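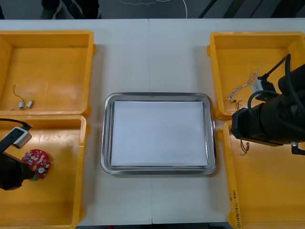 30 Mar 2020

Parts sorting, Durudel bench, day two of the new task list. Target 72 good episodes before we pack up, running total on the shared sheet was 2587 this morning.

Layout as agreed — tray in the middle, paper in the tray, four yellow bins round it, two a side. Left arm works the left bins, right arm the right. Don't shuffle bins between runs without writing it down!! Lost nearly 20 episodes in February that way and Decha had to relabel the lot by hand.

Motors: fine if picked by the body. By the wire they swing and the drop point goes all over. Keep some of those in, tagged "wire", Saithong want the messy ones too.

Red board — go in slow, grip on the edge, never flat on the components. Anything where the fingers scrape the top gets binned.

Wire bundles are the pain. Connectors snag on each other, two come up when you wanted one. Teleop lag not helping. If it takes more than 5 tries stop the episode and mark it as fail, dont keep fishing.
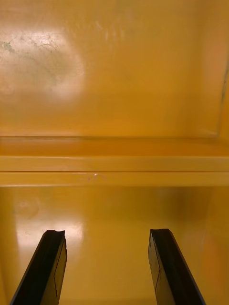
Wrist view: glare off the yellow plastic still bothers me. Decha Khunthong reckons the model will cope if we vary the lights enough, I'd sooner try matt bins from Guvitz. Ask for a price.

Also start every episode with fingers open, same width both sides. Anetti's script throws out the ones that start closed and doesnt tell you untill the upload.

To do
— wipe the bins, scuffs show up on wrist cam
— resync clocks, left arm vs right
— second operator for the wires, my hands are going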